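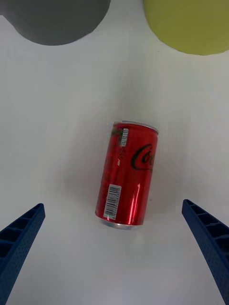 Yeshi Tekleab wrote back to my first call for helpers to ask whether the arm was safe to be near again, and could I please say so before asking anyone to give up an afternoon. Fair enough! So I'll start with the fault.

I run the picking trials at Bemix, in our unit at Lakerus Park, and in December we had one of our arms close its fingers when it should have stayed open. It had a full can in its grip and it carried on squeezing until the can split. Tiruwork Tilahun was reaching across to straighten something and got a nasty pinch on two fingers (all healed, and she's back on the rota). We traced it to a force limit that dropped out whenever the controller restarted — and we'd been restarting it a lot that week.

The limit now sits in the hardware, the stop button has moved to your side of the table, and the arm won't budge while a hand is past the line. Uwe Petersen has put it through 3,680 grips since then and I've read every log, which was a long few evenings with a lot of tea.

Now I'd love 67 people who don't work with robots to come and try it. You'll lay drinks cans and other bits on the table, let the arm go for them, and hit stop whenever you feel uneasy, even if you can't say why. I want to know when you'd press it, and whether you can find it in a hurry!

Sessions last 2 hours and we pay your bus fare from Gruratbridge. You need to be over 18 and happy to fill in a short form afterwards. Please tell me beforehand if you have a pacemaker.

To sign up, ring the Bemix front desk on extension 385 and ask for me or Tekle by July 7, 2024.

Mekdes Endale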